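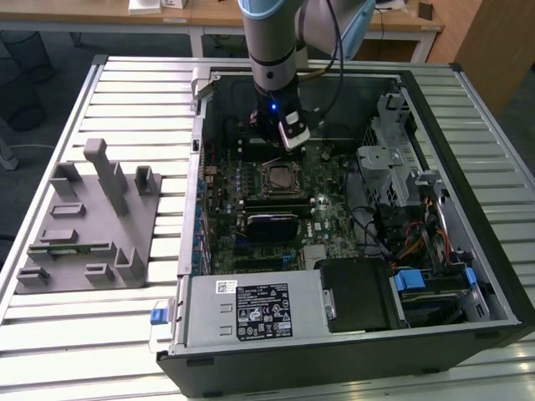 4 min read

About us

Forkel takes desktop computers apart with robot arms. Office machines come in on pallets, go through one of our cells with the side panel off and the case lying on its side, and leave as sorted boards, memory, drives and metal. Parts worth reusing are tested and sold. The rest goes to recyclers by material.

We work out of one building in Flotdale. The cells share a common layout: an arm overhead, a slatted aluminum table, and a printed fixture plate next to the computer to hold circuit boards and small parts upright. The plates are our own design and we reprint them when a slot wears. Cell software is called Koltitetti. It holds the case models, the approach paths and the force limits for each part.

How we got to the current process

Most visitors to this page are customers or safety staff at customers, and most of them ask about the August fault. The account below is the same one we give on site visits.

Until that August, the cells took power supplies out in the same pass as everything else. The arm opened the latches, lifted the drives, pulled the memory, and then gripped the power supply and drew it out of the case. Incoming computers were unplugged at the customer's site and again checked at our dock. We treated an unplugged computer as a dead computer.

At 2:40 p.m. cell two was working on a tower whose power supply was held by a bent bracket. The path planner had no model of the bend. The arm pulled, met resistance, and reported 40 newtons at the wrist, which was under the limit set for that step. It pulled again on automatic retry. On the third try the bracket let go, the power supply swung, and its cable bundle was pinched between the supply housing and the drive cage. The insulation split and the bundle shorted against the case.

The supply still held a charge. There was a spark and a small amount of smoke. The arm did not stop, as nothing in its force reading was out of range, and it carried the supply to the bin as programmed. An operator hit the emergency stop 11 seconds after the short. There was no injury and no fire. The gripper fingers were marked and one wrist cable was replaced.

What we found

Three separate causes, in the order we found them:

The force limit for power supply removal had been copied from the limit for drive cages. It was never measured for that part.

The retry rule counted tries but did not compare them. Three pulls at rising force looked to the software like three ordinary pulls.

The dock check confirmed that the power cord was off. It did not confirm that the computer had discharged. Some boards keep a standby light on for a while, and we had no step that looked for one.

Delia Olteanu, our head of cell engineering, shut down all cells that afternoon and kept them down until the review was finished. We then went back through the logs of 1,280 earlier power supply removals. Nineteen showed the same rising force pattern. None of those had ended in a short, but the warning had been in our data and we had not looked for it.

What changed

Power supplies now come out in a second pass, after a timed rest and a voltage check by a person. The check is written down for each computer.

A lit indicator on a board that is logged as discharged stops the job. This applies to incoming work only; training and setup runs have their own procedure, with a person at the cell.

Any retry that needs more force than the one before it is refused, and the arm backs off to a safe height and waits.

Limits are measured per part and per case model. A limit may not be copied from one part to another. There are 813 measured limits in Koltitetti at present, and a case model with no measured limits goes to the manual bench.

Throughput dropped after these changes and has mostly come back. Power supply removal is still our slowest step - we have left it that way on purpose.

What is still open

Bent and repaired brackets remain a problem. The cameras find a bend when it is large and miss it when it is small. For now the force rule catches the small ones, at the cost of more stops. We are also not satisfied with the gripper's handling of loose cable near the drive bays, and operators still tie back long bundles by hand before a run.

Our second site, at Chuensuk, opened with the new process and has never run the old one. Between the two buildings we handle 3,000 computers in a normal month.

Site visits and records

Customers may read the full fault report, including the force logs, at either site. Ask your account contact to arrange it. Closed shoes and eye protection are required on the cell floor, and visitors stay outside the yellow line while an arm is powered.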